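Recording Your First Demonstrations by Remote Control
Danai Zacharopoulos, 29 Jan 2021

You have the arm bolted down, the leader handle plugged in, and a strong belief that you can pick up a block. Most of us lose that belief by the second take.

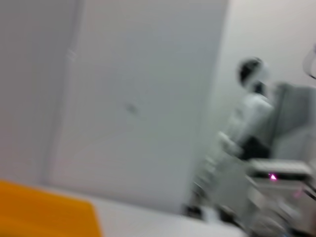 Start with a warm-up and don't save any of it. Drive the arm to each corner of the workspace and back to home, slowly, until your hand stops arguing with the delay. At Traststead we do this for two minutes. I used to skip it, and my early recordings look like someone swatting a wasp.

Next, set the speed limit. In the Fistivico panel it's under Motion, then Follow, and it ships at 172 for reasons known only to the factory. Bring it down to 50. You will feel ridiculous. Leave it there.

Now record:

1. Press Home and wait for the click.
2. Press Record, then count to two before you touch the handle.
3. Reach, grasp, lift, place, let go. One continuous movement if you can manage it.
4. Back away from the object before you press Stop.
5. Type a note. "Bad" is a perfectly good note.

If you fumble the grasp and recover, keep the take and tag it "recovery". If you fumble and swear and go home, delete it.

Play back the wrist view after every few takes. Fast swings of the wrist turn everything into streaks, and a policy can't learn where the block is from a streak any better than you can. Slow down through the turns - that's where most people speed up.

For the Petridis block task we kept 17 takes out of the first 50. The Lorville people kept more, but they also kept one where the gripper closes on air and sets the air down very neatly.

Move the block a little between takes. When your wrist starts to ache, stop for the day and export before you shut the panel, as it does not ask.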